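Visit to the Skivgate bath house, Skolville
23 February 2018

I had wanted to see the old public baths on Skivgate for a long time, and when the town opened them for one morning in February I took the early train. The ticket office gave me a paper plan and a sticker with the number 157 on it, which I had to wear on my coat.

Our guide was Eoin Cronin. He speaks fast and I did not catch every name, so please forgive small mistakes. The building was paid for by a soap maker called Thibodeaux, whose workers lived in the streets behind the station, in houses without any bathroom. A bath cost one coin, soap was included, and you had 20 minutes before the attendant knocked on the door.

We began in the boiler room. It is below the street and the stairs are steep - I would not recommend it to people with bad knees. The boiler was made by Tovari and heated the water until the baths closed. Then we went up to the women's side, where the coat hooks still have small enamel numbers, up to 50. The men's side went up to 129, and a lady in our group asked why the difference was so big. Mr Cronin said that women mostly washed at home in the kitchen, after the children, and that they came here for the laundry.

The laundry was for me the best part of the visit. Impi Hakala, who looks after the collection, has recorded the memories of people who used it as children. We listened to three of them on headphones. One man remembered carrying the sheets home on a sledge, frozen stiff like boards.

The visit took 120 minutes, which was longer than promised, but I was not bored. Only the café was a disappointment, with one kind of cake and a long queue.

On the train home I thought about my grandmother, who never had a washing machine and did her small washing by hand in a basin until she was very old. I still do my woollen socks in this way.
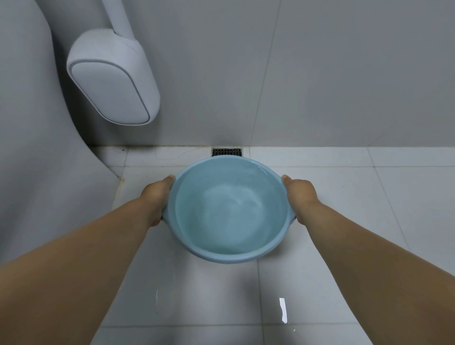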